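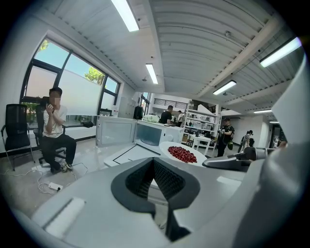 The window end of the workshop, with the chairs and the white cabinet.

I said last month I would write something about the room, as a few people had asked how we got on after leaving the old place on Chambi Street. We have been in since January and most of it is sorted now.

The best part is the window. At Chambi Street we had the lights on all day, even in summer. The glass goes up towards the ceiling and you get the sky and a good bit of tree through the top panes. The lower part has a frosted film on it, which was there when we took the lease. I wanted to peel it off. Lucero Ayala talked me out of it, on the grounds that the path outside is used by everyone in the Grakgate units and we would have people looking in all day. She was right and I have stopped noticing it.

The sill is wide enough to use as a counter. The rule is that nothing lives there, and things creep back onto it anyway.

Chairs took longer than they should have. We looked at new ones and the quote came to more than 2,000, so we bought second-hand from Bindetton, who clear offices. They are black with mesh backs and they roll well on this floor, perhaps too well. If you sit down without looking you end up a foot further back than you meant to. The mesh is a big improvement on the padded ones we had before, particularly in the afternoon. They cost 26 each and delivery was extra. One arrived with a stiff caster and I swapped it myself in a few minutes.

The floor is grey and glossy and shows every crumb. I sweep it most evenings. It was like this when we came and I would not have chosen it, but spills wipe up easily.

Cables are the job I keep putting off. The sockets are all on the wrong wall, so there is a white power strip on the floor by the window and thin white leads running off it to wherever somebody is sitting. I have bought 5 metres of flat cable cover from Radatov and it is still in its bag. I want to settle where the chairs go first, and people keep moving them to be near the light.

The white cabinet unit in the middle of the room is staying where it is. We tried it against the back wall for 2 weeks and everyone complained about the walk. The only thing I ask is that people shut doors after themselves, as I have caught my elbow more than once.

Still to do: a coat rail, a proper bin for recycling, and a blind for the top of the window before next summer. If anyone has fitted one on tall panes with dark frames, let me know what you used and whether you needed a ladder or a tower.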